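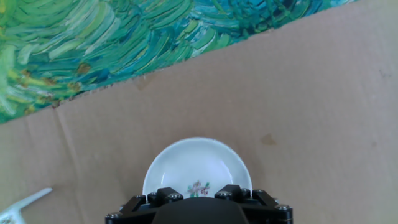 Chapter 4
Learning to pick up from a wrist camera

Most of what goes wrong in grasping goes wrong in the last few centimetres. The arm gets there, fine. Then the fingers close on air, or on the table. This chapter is about that last bit, and about one method for it — the Remance method, after the project it came out of.

The idea in short. Put a small camera at the wrist. Record a person steering the arm through the task, many times. Train a network to go from the wrist view straight to the next small movement. No model of the object, no measured table height.

Two things make it hard. First, the gripper hides part of what it is about to hold. With a small round saucer you may only get the upper arc of the rim, the rest is behind the housing. Second, background. A busy print full of green and blue strokes next to plain cardboard pulls the network's attention about, and early versions followed the print instead of the dish.

Halldóra Norðdahl and Ya-wen Tang dealt with the second problem by changing the surroundings between recordings and keeping the task the same. Their full set was 3000 recordings. They then tried again with 200, then 76, to see where it fell apart. Section 4.3 has the curves. The drop is not where most readers expcet it.

Before you start you need:
Camera frames and wrist frames (chapter 2)
Training and test sets, and why they must not share a background
Some patience with failed grasps

Terms used in this chapter: occlusion, rim grasp, action step, held-out background. An action step is one short movement, and the network plans up to 17 of them before it looks again. Shorter plans are covered in 4.5 — skip that on a first reading if your short of time.

4.1 What the wrist camera sees

Start with the fixed part of the view. The gripper sits in the same place in every image, whatever the arm does.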